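Open day at the Rengate tile works, 1 Jul 2024

Quick notes before I forget it all. Got there early, parked in the wrong field, walked back. Tove Skov was on the gate handing out maps and told me to do the kilns first, as the line gets silly by lunch. Good tip.

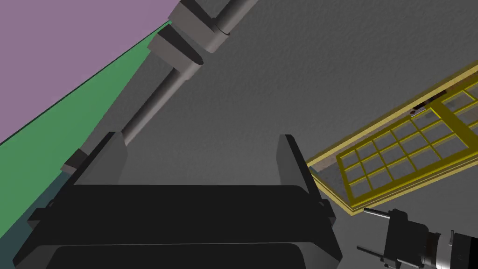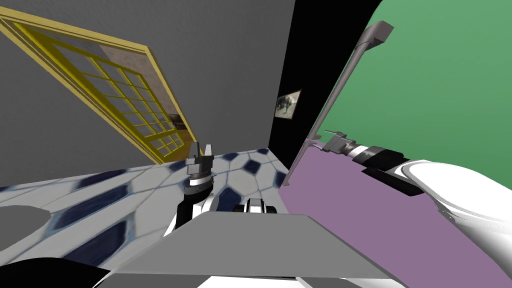 Two renders. Patterned floor in the second one.

Kilns: there are 3 of them, named for reasons I didn't catch. The big one is Woria, brick, older than the rest of the building. It holds 1000 small tiles or a lot fewer of the big ones. They let us stand at the door while it was cooling and it was still like opening an oven. Firing takes most of two days. No peeking, the guide said, and then told us about the time someone peeked.

Clay shed next. Smells like a wet basement, in a good way. Clay comes in by truck from a pit around 83 miles north, gets soaked, sieved, squashed, left alone. The leaving alone is the part they care about. Rajeshwari Nair runs the glaze room and did the best talk of the day, no notes, just pulled test tiles off a rack and passed them round. Same glaze, different shelf in the kiln, totaly different color. She likes the ones that go wrong. I liked the green one called Aka that came out nearly brown.

Tried pressing a tile myself. Harder than it looks. You throw the clay down into the mold, hard, then cut the top off with a wire. Mine had a hole in one corner. They fire them all and mail them out in November, so we'll see.

Lunch: soup, bread, long line, not enough benches. Bring cash, the card reader quit twice.

Skipped the film. Did the pattern store instead, upstairs, low beams, mind your head. Drawers and drawers of old paper designs, a whole cabinet of them by Kárason, mostly birds and seaweed. You can't touch but they will open a drawer if you ask nicely. Could of spent an hour up there easy.

Shop had seconds in crates by the back door. Bought a stack of plain white for the bathroom, then had to carry them to the wrong field.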